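[orchard-list] Re: Posting apples for identification
Replies to: orchard-list

Yes, I have sent fruit by post for naming every autumn for nine years and most of it has arrived in a usable state. I'll answer the questions in the order you asked them. Your message is at the bottom for anyone who missed it.

When to pick. Wait until the fruit is properly mature on the tree. Cup one in your hand, lift and give a slight twist. If it comes away with the stalk still on, you can pick. Cut one open as well and look at the pips, which should be brown or nearly so. People send fruit too early more than anything else, and a green October apple picked in August could be any of dozens of varieties. The late keepers need leaving even longer than you think. Mine at Unen are not picked before the leaves start to drop.

How many. The identifiers at Nirnus ask for four or five of each variety, and I send five. They want typical fruit of middling size. The biggest apple on the tree is usually a poor guide to its shape, especially the king fruit from the middle of the cluster, which often has a short fat stalk and looks like something else altogether. Leave out anything with canker or maggot holes. A little scab is all right, and sometimes the tendency to scab is useful to them. Do not polish the fruit. The bloom and any greasiness on the skin are part of what they look at.

Labelling. Write a number on each apple in soft pencil or ballpoint, straight onto the skin, near the stalk end. Sticky labels come off and take notes with them. Use the same number on your form and tie a tag with that number to the tree. The tag matters most. One year I had 23 trees in the old part of the orchard and a very good list of names back from Nirnus, and the string tags had rotted by the time the list came. I use aluminium tags now, loosely wired to a side branch.

Packing. Wrap each fruit separately in newspaper, then put each set in its own paper bag with the number on the outside. Never polythene. Fruit sweats in it and the skin goes brown in two days. Choose a stout box with double walls if you can get one, put a good layer of crumpled paper in the bottom, and fill every gap until nothing shifts when you shake it. Egg trays work well for small crabs. If the box has been used before, go round the corners and the bottom seam with tape, inside and out.

Weight is what catches people out. Twenty apples plus paper soon gets heavy, and it can be cheaper to split them into two parcels. Weigh it on the kitchen scales before you go.
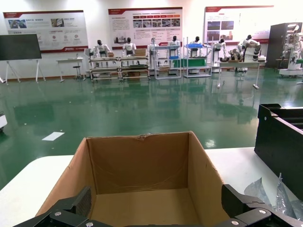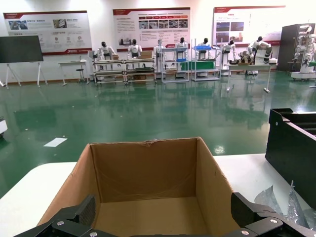
Evangelista

PS – a few things I left out.

Post early in the week so the parcel does not sit in a depot. First thing in the morning is best at our counter, as the van goes at 9 and anything later waits for the next one.

Put two or three leaves in with each set, pressed flat between sheets of newspaper. They should come from the middle of this year's growth. They are seldom enough to name a variety on their own but they can settle it between two similar ones. For pears I would always send them.

The form asks for the age of the tree and where it stands. Fill in what you know and leave the rest blank. "Planted before we came" is fine. If the tree stands against a wall or was trained at some time, say so. I would also put down when the fruit ripens, how long it keeps and whether it cooks to a froth or stays in slices. Cook one and see. Ten minutes in a pan with no sugar will tell you.

On cost, the DNA test is worth it only if the fruit has been looked at two years running without an answer. It is done on young leaves, so you have to wait for early summer in any case. I paid for one on the big tree by the gate, and it came back as matching nothing on their database. It is still a good cooker and I have grafted two more from it.

As to the Trokden show, they do run a naming table in the marquee and you can take fruit along without booking. The queue was 90 minutes last time I went, and by the afternoon they were tired and some of the answers were guesses. I would post yours and go to the show for the cider.

> Hello all,
>
> We took over a small orchard last winter and have finally
> got the brambles out. There are 20 apple trees and three
> pears, all old, and none of them labelled apart from one
> piece of slate with nothing left on it that I can read.
>
> I would like to get them named before we decide what to
> prune hard and what to replace. Has anyone here sent fruit
> away by post? I have several questions.
>
> When should I pick? Some are colouring already.
> How many fruits do they need from each tree?
> How do you mark them so that they don't get muddled?
> What is the best way to pack them?
>
> Is it worth paying for a DNA test instead? And does the
> show at Trokden still have somebody who will look at fruit
> on the day? It is only half an hour from us.
>
> The pears are very hard and I suspect they are for
> cooking, or for perry. I'd be glad of any views on how
> long to leave them.
>
> Thanks in advance.

I missed the last question when I first read this. Leave the pears until they part easily from the spur, then keep a few in a cool shed and try one each week. If they are still hard at Christmas they are for the pan. Perry pears will be small and will dry your mouth out at the first bite.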